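Selling or trading in old gadgets: frequently asked questions

Last updated in May by Malachy Gilmartin. I don't sell phones and I don't take money from anyone who does, including the companies named below.

Is my drawer of old electronics worth anything?
Less than the ads say. Small stuff like earbuds and older phones loses value fast, and the "up to" price on a trade-in site is for a model you don't own in a condition nobody's phone is in.
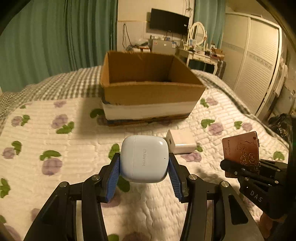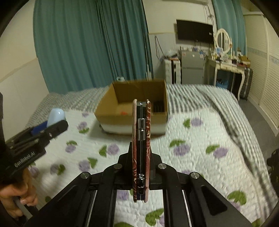
Top, a Huawei earbud case. Bottom, a flip phone, folded, seen from the hinge side.

Which trade-in service pays the most?
I tried Nemen and Lolix. Nemen quoted more and then cut the offer after inspection. Lolix quoted less and paid what it quoted. One try each doesn't prove much, but I know which one I'd use again.

Why did my offer drop after I mailed the phone in?
The usual answer is "wear not described." Ask for photos of the wear. Daithí Cronin did, got no photos, and got his original price back two days later. Draw your own conclusions.

Will anybody buy used earbuds?
Some people will. Many trade-in sites won't touch them, and I can't blame them. A charging case on its own sometimes sells to a person who lost theirs. Put the exact model in the listing and say plainly whether the buds are included.

Is a factory reset enough?
For most people, yes, provided you sign out of your accounts first. I'm wary of paid "deep wipe" apps. Bendden wanted a yearly subscription to do it, and I have yet to hear why anyone needs to wipe one phone for a year.

My old phone won't turn on. Can I still sell it?
For parts, maybe. You can't wipe a phone that won't start, so think about what was on it before you hand it to a stranger. If the battery is swollen, don't mail it and don't put it in the trash. Call your local hazardous waste site.

Are "vintage" flip phones really collectible?
A few are. Mavis Achterberg wrote to me about a listing asking $1000 for one. Asking is the word to watch. Look up sold prices, and ignore anything still waiting for a buyer.

What about the grading scale?
Testa has 4 grades, and as far as I can tell the difference between the middle two is the mood of the person holding the phone. Pick the lower one if you hate arguing.

Is the recycling bin at the store legit?
Probably. Ask who collects it and where it goes. If the clerk says "the recycling people," take it to the county drop-off.

Corrections are welcome. I read mail on Monday.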